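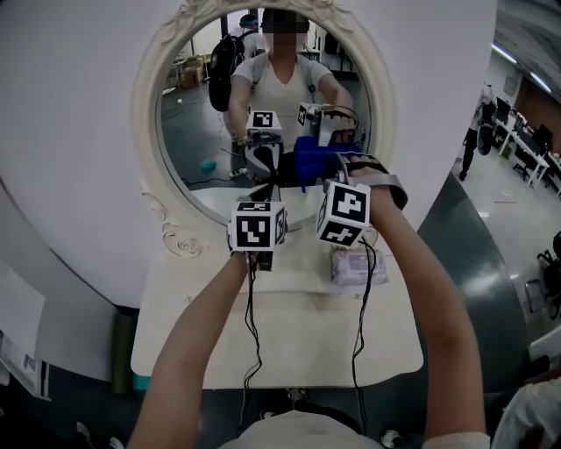
Session 7: Adapting a Very Old Story for a Very Short Film

Okay, last time we got through sound, and I promised we'd get to adaptation before the March screenings, so let's do it. Bring your marked-up copies of the parable packet. If you've lost yours (I know some of you have), there are spares in the tray outside my door.

I'm starting with the Prodigal Son because you all think you know it. Read it again anyway! It runs maybe a page, it has three people who matter, and almost everything a screenwriter would want is missing. We don't get the mother. We don't find out what the younger son says to his friends when the money goes. And the story stops with the older brother standing outside, being talked to by his father, and we never hear if he goes in. I love that. Half the films made from this story can't stand it, and they march him right into the party and have everybody hug.

What we're watching

First up is Brisby, the short by Nicanor Paredes. It's 21 minutes long and I'd like you to see it twice. Paredes moves the whole thing to a bus depot called Bustow, where the father runs the night shift and the older brother drives. The younger son comes home on his own brother's bus. They don't speak for the entire ride, and Paredes just holds on the back of the driver's head. When I first saw it I thought the shot went on too long, and now it's the part I'd keep if I had to throw out the rest.

Then Emrys James's Pritchard, which takes the opposite road. James keeps the robes, the pigs, the famine, all of it, and has a narrator read the text straight through. I go back and forth on this one. The famine section is beautiful, but the narrator keeps telling me things I can already see on the son's face, and by the feast I'm a bit worn out.

Things to listen for

In Brisby, write down every line the father says. It's a short list. Then compare it with the father's speeches in the packet and see which ones Paredes cut, which he kept, and which he handed to somebody else. (The "he was lost" line turns up in a place I won't spoil.)

In Pritchard, try the feast with the volume off. Tell me who the scene belongs to. Last year's group split right down the middle and we ran over by quite a bit, so I'll be watching the clock.

A word about faith

People ask me if you have to believe in the story to adapt it well. I don't think so, but I do think you have to take the people in it seriously, and that includes the ones who believe. Where I lose patience is a film that's embarrassed by its own source and keeps winking at me. If your character prays, let them pray.

For next time

Write a scene, 300 words at most, set one minute after the parable ends. You can use the father, the older brother, or a servant who overheard the lot. No flashbacks, please, and no dreams. Upload it to Stodico by 8 in the evening the night before class so the others have time to read it. Paper copies are fine if Stodico is down again.

Reading: the rest of the packet, plus the Paredes interview if you can get hold of it. We'll do Ruth after that, and then Job, who needs a week to himself.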